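Mon 20 October, ordinary meeting of the Kandasamy Road Repair and Reuse Club
Chair: Leandro Arancibia. Minutes: Zurnska.

## 1. Minutes of the August meeting

Approved with one correction: the rent for the back room is 35 a week, the old minutes said 25.

## 2. Money

The balance on the account is 2512. We have still to pay the insurance, and the bill from Clukenero for the new shelves has not arrived. Leandro will write to them again.

It was agreed to keep 500 apart for the winter heating and not to touch it before the next meeting.

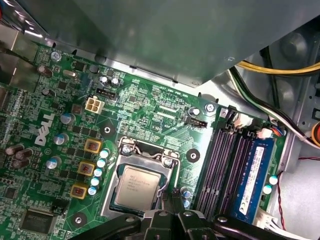 Two members asked if the fee for families can be lower. The meeting was in favour, but the rules must be changed for this, so it goes to the annual meeting.

## 3. Opening hours

Saturday mornings are too full and Thursday evenings too quiet. There was a long discussion. It was decided to try Thursdays from four o'clock until the end of the year – the school closes then and parents pass our door anyway.

The key list is not up to date. Everybody who has a key is asked to sign the sheet beside the door.

## 4. Courses

The sewing course is full and has a waiting list. The bicycle course needs a second teacher. The computer course keeps its place in the programme.

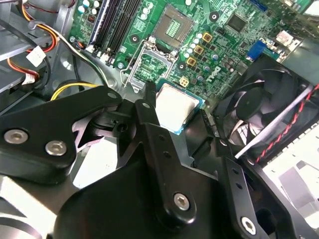 *Dell desktop computer, processor and open socket*

For the sewing course we shall ask the library if we can borrow their big table again.

## 5. Skarulel street market

We have a stall, with the same place as last year. Still missing are a tent, two long cables and somebody with a van. Cakes are welcome, but please write on a card what is in them. 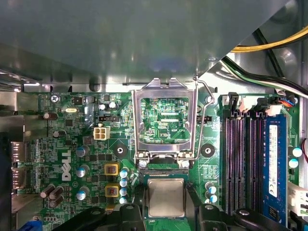

## 6. Storage

The cellar is dry again, but the lower shelves stay empty until the plumber has looked at the pipe. Things without a name label will be given away after the next meeting. A notice about this goes up on the door this week.
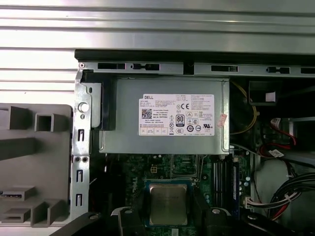
Zurnska asked that the notice is also sent by post, as some older members do not come every week and could lose their things. This was accepted.

## 7. Other business

The kettle is to be replaced. Next meeting at the usual time, and the soup is made by the bicycle group.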